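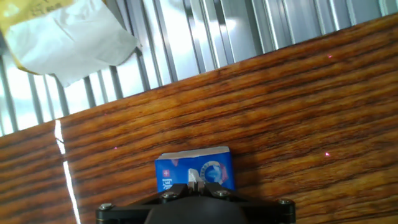 Last updated: Apr 16, 2019

OK so the table. Quick one because I have to be out the door soon and I promised an update.

For anyone who missed the February post: I bought a slab top from a place called Grundulley, sight unseen, 429 plus delivery. Solid wood, glossy finish, heavier than I was ready for. Four coats of varnish on it if you believe the listing. I believe it. You could skate on the thing.

First impression, SHINY. Second impression, still shiny. I keep catching the light off it from the other side of the room and thinking I left something on. I wanted matte, I'll admit that. Matte was another six weeks and I was eating off a moving box.

But the grain. Long dark streaks running the whole way, with these honey colored bands in between, and I've been staring at it over coffee like it's television. Depends on the light too. Some hours it's orange, some hours it's nearly red. I had a paint color picked out (Kutico do one called Wet Sand) and now I don't know, might clash. Sample pot is still sitting in the hall unopened.

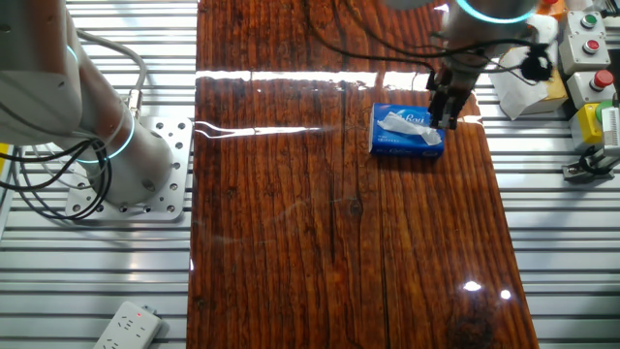

Care stuff, since a few of you asked in the comments. Dry cloth first, always. Then a cloth that's barely damp, then dry again right away. With the grain. I tried a spray polish the first week and it left a haze that took me a whole evening to buff out, so no more spray. There's a crack down the middle and some knots, and crumbs love both. Soft toothbrush. Takes a minute.

Somebody said fill the crack with clear epoxy. Maybe? I went down a hole reading about it, one guy had sanded his up to 3000 grit and it looked like a bowling ball. Not doing that. The crack can stay, I kind of like teh crack.

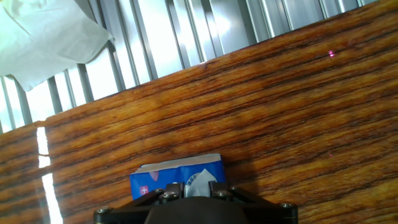 Keeping stuff off it is the harder part. I'm a piler. Mail, keys, receipts, all of it lands on the nearest flat thing and stays till somebody visits. So the new rule is tissues and whatever I'm drinking, thats it. A little blue packet of tissues on all that orange wood looks sort of nice, and anything more and you stop seeing the grain. Coasters are on order from Adine, cork ones, a set of 6. Until then I'm using a folded dish towel like a savage.

Still to do: felt pads under the legs, the paint decision, chairs. Chairs are a whole other post. I found two I like at Ng and they don't match each other or the table, so I'll probably buy them.

Ok running. If you've got a varnish that knocks the shine down without sanding everything back, put it in the comments please, I read them all.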